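Kirkach edge Fetby to reach play-off places

Kirkach moved into the last of the play-off places with a 71–68 win over Fetby at the Caron Hall, in front of a crowd of 1358. The result leaves Fetby one win behind with the same number of games played.

Fetby had the better of the first quarter. They played a two-three zone, kept the ball out of the low post and forced Kirkach to shoot from distance, where the home side made one of seven attempts. Fetby led 21–14 at the first break and by nine points midway through the second quarter.

Kirkach changed their offence before half-time. Everaldo Meireles moved from the wing to the free-throw line, took the entry pass with his back to the basket and either turned to shoot or found a cutter along the baseline. He scored eight points in that spell – all from inside the arc – and the half ended with Kirkach 35–33 down.

Fetby went to man-to-man marking after the interval, which gave up fewer open shots but more fouls. They reached the team limit with 6 minutes left in the third quarter, and Kirkach went to the line for every foul after that. Kirkach finished with 19 free throws from 24, against nine from 13 for the visitors.

The lead changed hands four times in the final quarter. Fetby were 68–67 ahead in the last minute when their point guard was called for a travel near halfway. Meireles scored from close range on the next possession, and two free throws settled the game after Fetby missed from the corner.

Kirkach shot 43 per cent from the field, their best return since February. Meireles ended with 22 points and 11 rebounds, and has now scored 254 points for the season. 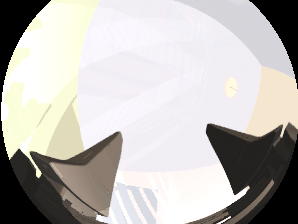 Meireles said afterwards that the switch to the high post had been practised for a fortnight and that the team had held it back until the zone was set. He thought the rebounding was still below standard – Fetby took 14 on the offensive glass – and that Kosta would punish the same mistakes.

Kirkach play Kosta away in their next fixture. Fetby are at home to the same opponents a week later.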